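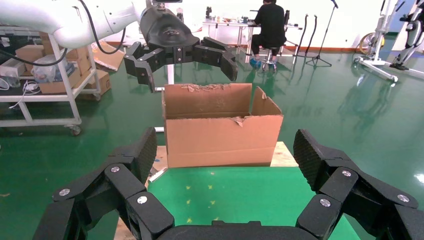
Where did the district office get its acreage figures for the upland villages before the second survey? Mostly from the village headmen's own returns, copied into the settlement register without being checked on the ground.

September 6, 2018

Working through the Drukwood settlement papers, second series. Notes below are for me and for Senthil Nair, who is doing the map side. Anyone else reading, please check the folio numbers before quoting, as two numbering systems run through the bundle (pencil at the top right is the later one and the one I use).

Finished the Polat tract register this morning. It has 300 leaves, the last 71 blank but ruled. The ruling matters, because the columns on the blank leaves are for "occupier", "former occupier" and "claim heard before", while the filled leaves have only "occupier" and "rate". So somebody had the fuller form printed and the clerks either ran out of time or were told to go on with the short one. I have not found an order either way. The outgoing letter book for those months ought to have it.

The register gives 1097 holdings for the whole tract. The abstract sent up to the province gives the same total but arranges it under different heads: grazing land appears as "waste, assessable" in the abstract and as "common" in the register. Same fields, same boundaries as far as I can follow them. The change of heading is what made them liable to the rate. I want a table of every entry where the word changes between the two. I have done the first four villages and it holds in all of them, except for one grove by the river which is left out of the abstract altogether.

Boundaries are described by walking. A typical entry goes: from the split rock to the old ford, from the ford along the bank to the burial ground, from the burial ground straight to the path. "Straight" seems to be the surveyor's addition. It is in a different ink in at least two places, and where Senthil has tried to plot it the line cuts off a corner of the burial ground. He thinks the surveyor was joining up chain measurements afterwards at his desk and did not go back. I think that is likely but would like to see the field book.

On the field books. The catalogue lists them under Vilter, who was assistant surveyor for the tract, but the call slip came back marked "not in place". Asked at the desk. They may have been moved when the maps were flattened, in which case they will be with the oversize material. Put in a second slip for October.

Petitions. There are 4 in the Trumine bundle that refer to the register directly, all by the same letter writer to judge from the hand. The petitioners do not dispute the rate. They ask for the name of the holding to be corrected, and the reason given each time is that the person entered was only the one who met the survey party. One says he was away with the cattle and his neighbour gave both names wrongly. The reply on the back is one line: the register is closed. I had assumed petitions would be about money, so this needs some thought. If being in the book as occupier was already treated as proof of title, then a wrong name was a bigger loss than a high rate.

Spelling. Names of villages come in three or four forms even within one leaf. I am keeping the first form used in the register as the heading and listing the others beside it. Please do not tidy these up in the shared file. A couple were merged last week and I had to go back to the photographs to separate them.

Dating. The register carries a start date on the cover but no closing date. The petition reply says it was closed, so the latest it can be is the date of the reply. The abstract has a received stamp, badly faded. I read the month as March, Senthil reads May. Will try it under the lamp.

Language. The headmen's returns were made by word of mouth and written down by an interpreter. He is paid in the accounts under "sundries", between lamp oil and rope, with no name given in the first year. In the second year he has a name and a monthly wage. I would like to follow him through the other accounts, as most of what the office knew about the upland side must have come through him.

To do:
Table of heading changes, villages five to nine.
Letter book, look for any order on the short form.
Chase Vilter field books.
Copy out the petitions in full, with the replies.
Send Senthil the list of walked boundaries with "straight" in them.
Pencil folio for the river grove entry is missing from my notes, go back for it.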